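Gesis trial results draw praise, and a few questions

Jandeter says its experimental drug for children with a hard-to-treat brain tumor kept the disease from growing for longer than standard care. The company's release, sent out in May, calls the finding "a turning point for families." The numbers behind it are thinner than that.

The study, known as Gesis, screened 1243 patients and enrolled 180. The gain in median time before tumors grew again was 2 months. Whether children lived longer is not in the release, and Jandeter would not say when survival figures might be ready.

"A scan that holds steady for 2 more months is worth something, but parents will ask me if their child will live longer, and I can't tell them," said Damian Domański, a pediatric oncologist who was not part of the study.

There was no placebo group. Results were set against past patient records, a method that has flattered plenty of cancer drugs before. Another 20 children left the study early, and the release gives no reasons.

Grażyna Gajewski, who speaks for Jandeter, said full data would go to a journal "in due course." She did not name it. 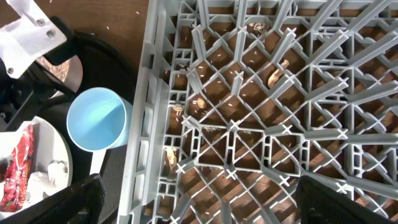
Rice grains scattered over a gray plastic dish rack in the sun.

The Pawłowska clinic, one of the trial sites, plans to keep treating enrolled patients. A second study, called Pavidside, is supposed to include a control group. It has not opened yet.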